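Staltside kitchen pack is out, and it's a good one

If you spent any of August wrestling with Vullora's old kitchen scenes, you'll want to make room for this. The Staltside pack landed on 1 Jan 2024 and we've had it running on the Mokoena bench machine ever since. It ships with 40 room layouts and 200 door and drawer tasks, all set up for a single arm, and the first one loaded in under 2 minutes on a very ordinary desktop!

What I like most is the variety in the cabinetry. Round knobs, curved handles, uppers and lowers, doors that start out open and doors that start out shut. Our old door policy came from Zistis and it fell apart on anything with a knob, so we had plenty to fix (and plenty of fun fixing it). After 900 training episodes it was closing upper doors cleanly in most layouts. Drawers still give it trouble, mainly the low ones near the floor.

A few grumbles. The docs for swapping grippers are thin, and the lighting presets have names that tell you nothing, so expect some trial and error. Saving a custom layout also wipes your camera settings, so write them down first.

The pack is free to anyone with a current Vullora seat. We're trying the open-door set next, starting with the marble counter kitchen and the Franka arm.

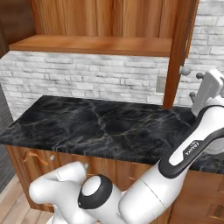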